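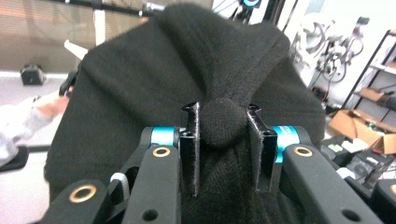

Chapter 7
Fleece, Felt and Other Napped Fabrics

Before you start

You should already be able to read a care label, find the lengthwise grain of a fabric, and tell a knit from a weave. If you are unsure about grain, go back to Chapter 3 and repeat the thread-pulling exercise. You will need it again when we come to cutting.

Key terms in this chapter: nap, pile, drape, loft, pilling, felting, hand.

7.1 What makes a fabric fuzzy

Most of the fabrics in the first six chapters had a flat face. You could see the yarns crossing or looping, and the surface felt much the same whichever way you stroked it. The fabrics in this chapter have fibers standing up from the surface. Sometimes they are raised on purpose by machine, and sometimes they are part of how the cloth is built.

Nap is made by brushing. The finished cloth is passed over rollers covered in fine wire, which pull fiber ends out of the yarns. Flannel and polyester fleece are made this way. Pile is different. It is an extra set of yarns that stands up from a base cloth, either cut, as in velvet, or left as loops, as in terry toweling. In everyday speech people mix up the two words, and many pattern envelopes do the same. A line reading "with nap" on a pattern simply means that all the pieces must be laid facing the same way.

Felt is a third case. Wool felt has no yarns in it. The fibers have tiny scales, and when they are wetted, warmed and rubbed the scales catch on each other and the mass shrinks into a solid sheet. Craft felt is usually polyester or acrylic, and its fibers are tangled together with barbed needles.

7.2 Weight and drape

Fabric weight is given in grams per square meter. A light fleece meant for linings may be 133 grams; a good middle weight for a pullover is 200. Weight alone does not tell you how a cloth will hang. Two fabrics of the same weight can behave very differently, depending on fiber, construction and finish.
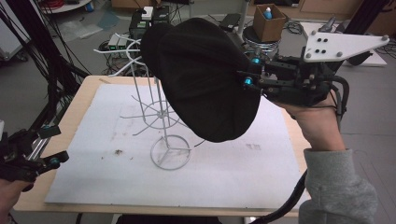
Drape is the way a fabric falls under its own weight. Thin, loosely made cloth falls in many narrow folds. Thick cloth with a lot of loft falls in a few wide ones, and it takes up space wherever it is gathered. This matters for waistbands, hoods and cuffs. A skirt that gathers nicely in cotton lawn will stand away from the body in heavy fleece, and the seam at the waist may be too thick to pass under the presser foot. When you change the fabric a pattern calls for, replace gathers with darts or wide pleats, or cut the piece narrower.

Dark colors need extra care at this stage. Folds and seam lines are hard to see on black or navy cloth, and so is the direction of the nap. Work near a window, mark the wrong side of every piece with chalk, and put a small arrow on each one pointing down the nap.

7.3 Case study: the Plornham blanket

The Plornham mill made wool blankets for many years before it changed to recycled polyester. Its first order was for 805 blankets, cut from fleece supplied by Gokine. Customers liked the softness, but 27 blankets came back in May with heavy pilling along the folded edges. The mill had brushed both faces of the cloth and sheared neither. Later orders were sheared on both faces, and the edges were bound with a flat tape from Julby. Read the mill's notes in Appendix B, then answer the review questions on edge finishes.

7.4 Activity: a drape test

Cut a circle of each sample fabric, all the same size. Set a jar upside down on a sheet of paper and center the circle on top of it. Trace the outline of the hanging edge, looking straight down. Label each tracing with the fiber, the weight and the number of folds. Keep the tracings in your folder, as they will be used again in Chapter 9 when you choose a lining.

McAlister Textile Basics, student edition. Page revised 12/10/2019.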